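About Us

Comton. Small team, laundry robots. We teach arms to load washers, unload them, shut the door and leave the room the way they found it. Started by Heledd Bevan and Halldóra Blöndal in a rented unit behind a tile shop. Heledd does the hardware, Halldóra does the software and most of the phone calls.

Most companies put their awards on this page. We don't have any, so you get the door story.

July, second year. Our first long run at Kullier, a shared laundry for student housing. 4,000 cycles planned. The arm was called Kustard (don't ask, it stuck). Went fine for weeks. Then one evening the washer finished, the arm went for the door, and the lock hadn't let go yet. Door locks on these things hold on for a bit after the drum stops. We knew that. We had a timer for it. Somebody had shortened the timer to 6 seconds during testing and it never got put back.

So Kustard pulled. Force limit should have tripped, but the limit was set for the empty gripper and never checked against a door. It pulled for 40 seconds. Bent the latch hook, cracked a finger mount, and when the lock finally released the door swung out hard. A student was standing a couple steps away. Not hurt. Could of been.

We stopped the run that night. Called Kullier, paid for the washer, wrote the whole thing up and sent it to every customer, including Vermeulen, who had not even signed yet. They signed anyway.
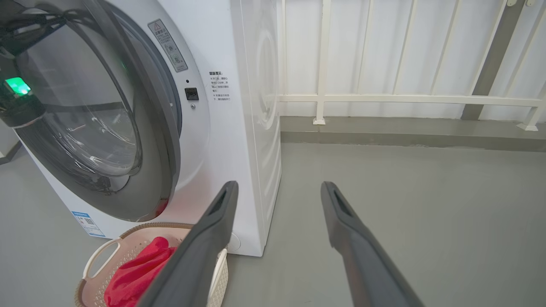

What changed after. No timers for doors, ever. The arm tries the door gently and backs off if it doesn't give, then waits and tries again. Three tries and it calls a person. Force limits get checked on a real door before every new site. Test settings expire on there own at midnight. And anyone here can stop a run without asking, incuding whoever started this week.

We did get to the 4,000 in the end, starting over from zero. Took longer than we told people it would.

Still hiring on the hardware side. Still in the unit behind the tile shop, ring the bell twice, it's quiet. If you run our arms and something looks off, stop it first and call second. Halldóra picks up.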